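How do royal titles get handed down when there is no son?

Asked in Royalty and Titles, December 2022

My book club is reading a novel about a small European court and we got into an argument I can't settle. In the book the old duke has three daughters and a nephew, and the nephew gets everything. One of our members says that would never happen today because the law was changed. Another says it depends on the country. I looked it up and found 190 pages of forum posts that contradict each other. Can someone explain it in everyday words? I'm mostly interested in what happens to the title itself. The house and the money can wait.

Also, does a daughter's husband get anything out of it?
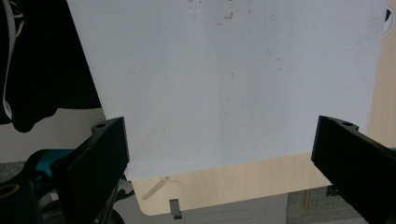 I should add that the book is set in the 1880s, but the argument was over whether the same family would do it differently now. The author made up the country, so there's no real law to check.

3 answers

Answer from Idrisa Urio

Your second member is closer. A throne and a noble title often follow different rules, even in the same country.

For thrones, Sweden went first in 1980 and let the oldest child inherit, boy or girl. The Netherlands, Norway, Belgium and Denmark did the same later on. The United Kingdom changed its rule for anyone born after October 28, 2011. Spain still puts a son ahead of his older sister, but a daughter comes before an uncle or a cousin. Liechtenstein keeps it to men only.

For noble titles in the UK, the change to the crown did nothing. Most dukes and earls hold titles that pass through the male line, so a nephew or a distant cousin can still inherit ahead of three daughters. It depends on the wording of the document that created the title. Some older baronies and a number of Scottish titles can go to a woman. Spain changed its noble titles in 2006, so there the oldest child inherits.

As for the husband, in the UK he gets no title from his wife. A duke's wife is a duchess, but a man who marries a duchess in her own right stays what he was.
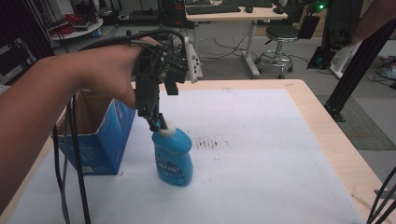
Blue bottle held by its white cap

In your novel, the nephew inheriting is normal for the 1880s. Look for the term "male primogeniture" if you want to read more.

Answer from Hatden

They changed it, girls can inherit now. It was in the news before Prince George was born.

Answer from Nyaga

The answer above mine is only about the crown, see the first one. I'd add that in some families the land was tied to the title by a separate legal arrangement called an entail, so the daughters could lose the house too. That's the plot of half the novels from that century. Does your book say whether the nephew is the son of the duke's brother or his sister? If it's the sister, he wouldn't count under a strict male line rule and your author has made a mistake.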